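Inicio Explorar Hilos Guardados Entrar

Ezekiel Esposito
Hilo: un ordenador viejo abierto sobre la mesa

1/ Buenas tardes a todos. Este mes estoy recuperando una torre de sobremesa que una vecina iba a tirar. Voy a contar aquí cómo lo hago, paso a paso. El español no es mi primera lengua, así que si escribo mal el nombre de alguna pieza, corríjanme por favor, lo agradezco mucho.

2/ La meta es sencilla: que sirva para escribir, para el correo y para que su nieto haga los deberes. No quiero gastar más de 50 euros en total. La torre me ha costado cero, solamente subirla por la escalera, y pesa bastante más de lo que yo pensaba.

3/ Primero, lo de siempre. Se desenchufa el cable de la pared y después se pulsa el botón de encendido durante 5 segundos, ya sin corriente. Yo toco también el metal del chasis con la mano antes de acercarme a la placa. Es una costumbre de mi primer trabajo, en el taller Marchal, y no la he perdido.

4/ Segundo, la tapa. En esta caja no he necesitado destornillador para abrirla, pero tenía mucha suciedad en los bordes y no quería moverse. La limpié con un paño y probé otra vez sin hacer fuerza. Si hay que hacer fuerza, es mejor parar y mirar de nuevo.

5/ Tercero, el polvo. Lo saqué en el balcón, con un pincel suave y con aire en bote, siempre con el bote derecho. No usen la aspiradora de la casa, por favor. Mi cuñado la usa y todavía discutimos por este tema.

6/ Y cuarto, mirar con calma. Es una placa base verde de Dell, el procesador está en su zócalo con el marco de metal, y las ranuras de memoria están vacías. Alguien se quedó con los módulos antes que yo, supongo.

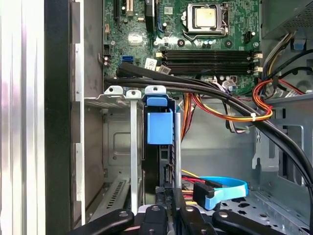
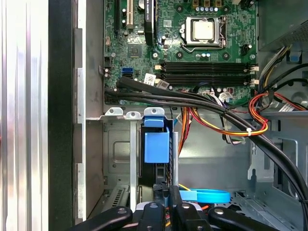
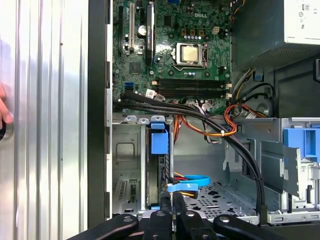 7/ LA MEMORIA

Me han preguntado muchas veces qué módulos hay que comprar. Mi consejo es no comprar nada hasta saber el modelo exacto de la placa. Se busca este modelo en el manual, y allí dice el tipo, la capacidad máxima y el orden en que se llenan las ranuras. El orden importa. Si se ponen dos módulos donde no corresponde, puede ser que arranque, pero más lento.

8/ Yo busco siempre de segunda mano. En Verodum, la tienda de piezas de mi barrio, tienen una caja llena de módulos usados y el dueño los prueba delante del cliente. Pregunté también en Utell, por internet, pero el envío costaba casi lo mismo que la memoria.

9/ Para colocarlos: se abren las pestañas de la ranura, se compara la muesca del módulo con la marca de la ranura y se aprieta recto, con los dos pulgares, hasta oír el clic. Si no entra, casi seguro que está al revés. Me ha pasado a mí con 11 años de experiencia, no tengan vergüenza.

10/ LOS CABLES

Aquí hay un mazo negro grueso que cruza por dentro, y otro de colores, con rojo, naranja y amarillo, que hace una curva y lleva una brida blanca pequeña. Esta brida no la corto. Quien montó la torre le dio a los cables su camino, y si los suelto, luego no sé devolverlos al mismo sitio.

11/ Antes de desconectar cualquier cosa escribo en un papel de dónde viene. Uso cinta de pintor con un número en el cable y el mismo número en el papel. Parece exagerado para una sola máquina. Pero suena el teléfono, uno vuelve después de comer y ya no recuerda nada.

12/ EL PROCESADOR

No pienso cambiarlo, para escribir textos es suficiente. Lo que sí hago es limpiar los restos de pasta con alcohol isopropílico y un paño sin pelusa, y poner pasta nueva antes de montar el disipador. Una cantidad como un grano de arroz. La mía es de la marca Udel, un tubo pequeño que me dura muchísimo.

13/ EL DISCO

Este será el gasto más importante. Quiero poner uno de estado sólido, de 200 gigas o un poco más, lo que encuentre barato. En una máquina de esta edad es el cambio que más se nota. Como es más pequeño que un disco antiguo, necesita un adaptador para quedar fijo en la jaula. El adaptador ya lo tengo, de otra torre que murió en junio.

14/ Una pregunta a los que saben más que yo: ¿ustedes cambian la pila de la placa siempre, o solamente cuando el reloj se atrasa? Yo la cambio siempre, pero un compañero me dijo que es tirar el dinero.

15/ Edito para responder a varios: no, no voy a venderla. Es para la vecina, y ella ya me ha pagado con una tortilla. Y sí, le pondré Linux, con los iconos grandes y el navegador en medio de la pantalla.

16/ Mañana por la mañana paso por Verodum a buscar la memoria. Cuando la tenga puesta sigo en este mismo hilo y les digo si arranca.

Contacto · Privacidad · © Ezekiel Esposito, textos propios · Volver arriba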